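Revised bench rules for the arm cells now in force

The updated bench rules for the Laslow arm cells took effect on November 9, 2024. They replace the set issued in July and apply to everyone working at the Dizon and Kenik sites, including contractors. Rowena Dalisay wrote the new version after reviewing 148 stoppage reports from both sites.

Most of the changes concern setup. Speed during teaching is now capped at 25 per cent of the programmed maximum, and the cap stays on until a second person has signed the run sheet. The walkway behind each bench must be kept clear to a width of 1000 millimetres. Trolleys, stools and spare totes go back to the bay, even between short runs.

Cables get their own section this time. Anything running along an arm has to be tied at the fixed segments and left with enough slack to reach full extension without pulling. Check it by hand with the arm powered down, at the start of each shift. Worn ties are replaced the same day and noted in the log.

For picking and packing work, baskets sit flat on the bench and square to the arm. Inner containers go in before the arm is enabled. Hands stay out of the basket while the arm is live — this includes nudging an item that has tipped over. Stop the cell, fix the item, then restart from the home position.
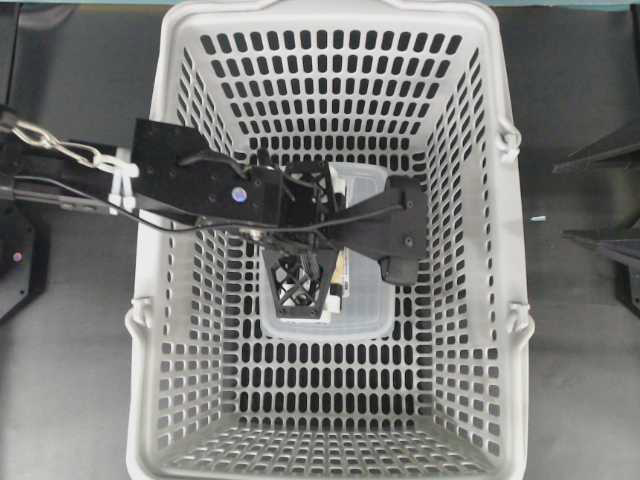
The log itself has moved from paper to the Flasa system. Every stop is recorded, whether it came from the operator or from the controller, with the item being handled and the position of the arm at the time. Grippers are due for inspection after 800 cycles, and the counter is reset only by the person who did the inspection.

Rommel Villanueva is running the refresher sessions at both sites. Operators who completed the July training need only the short session. Everyone else should book the full one through their supervisor before their next shift on a cell.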